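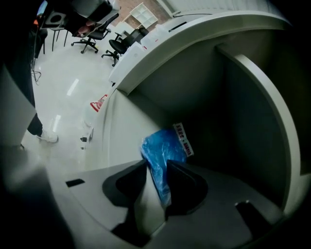

Most of us learned to do laundry by watching someone else do it, and so we carry along their habits, good and bad, for decades. My own family used far too much detergent, packed every load to the brim and then wondered why the towels felt like cardboard. I have spent a good many years since then unlearning all of it, and I do enjoy passing on what has worked in my own laundry corner. One thing I always come back to is checking the machine before anything goes in, because it is so easy to leave something sitting in there, like a crumpled blue plastic bag, and then pile a whole load of shirts on top of it. Reach in, feel all the way to the back, and take out whatever isn't meant to be washed.

Updated 2 August 2021

Use less detergent than you think

The cap on the bottle is a terrible measuring cup. The lines are hard to see, and most of us just fill it and pour. For an ordinary load in soft water I use 2 tablespoons of liquid and no more. If your towels come out stiff or your dark clothes have pale streaks on them, try cutting back before you go and buy another product to fix it. I was a little nervous the first time (surely it couldn't get the dish towels clean!), but they smelled fresher than they had in ages – of nothing at all, which is how a clean dish towel ought to smell.

I buy the plain unscented kind from Ristari, in the big refill bag, and pour it into an old syrup bottle with a good narrow spout. Please do label the bottle if you try this.

Sort by weight as well as color

Everyone knows about whites and darks. What made a bigger difference in our house was keeping the heavy things apart from the light ones. A pair of jeans tumbling around with thin blouses is hard on the blouses, and the jeans take twice as long to dry, so the blouses get baked while you wait. I keep separate hampers now: one for towels and denim, one for everyday cottons, and a small one for anything with lace, hooks or straps. It does take up floor space, I'll admit, and I moved a perfectly nice plant stand to make room.
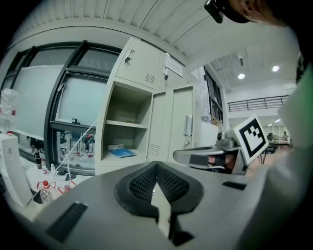 Treat stains while you still remember what they are

Grease wants dish soap, worked in with a fingertip and left for 15 minutes. Blood and egg want cold water, never hot. Berry juice I stretch over a bowl and rinse from the back of the fabric with a kettle of hot water, the way it was done when I was small, and it still beats anything in a spray can, at least on sturdy white cotton. Whatever you do, look at the spot again before the item goes in the dryer. Heat will set what's left, and then you have a gardening shirt.

For grass stains I keep a bar of Lehtinen soap in a saucer by the sink. Wet the cloth, rub the bar over it until it looks quite pasty, and let it sit up to 60 minutes.

Let the washer breathe

Front loaders get musty around the rubber seal if they are shut up tight after every wash. Leave the door ajar (if you have no little ones or cats about), wipe the folds of the seal with an old washcloth, and pull the detergent drawer out once in a while to rinse it under the tap. You may be surprised at what has collected in there.

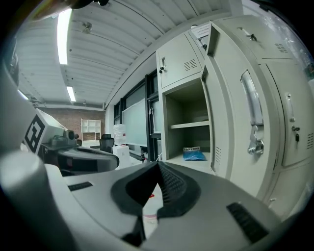

Fold it warm, or at least shake it out

I am not a great lover of ironing. If you take shirts out of the dryer while they are still warm, give each one a good snap and hang it straight away, you can skip the iron for most things. I do 4 or 5 at a time and leave the rest tumbling. From October on, when the line outside is no use to anyone, I put up the folding rack near a window and turn the clothes over at bedtime.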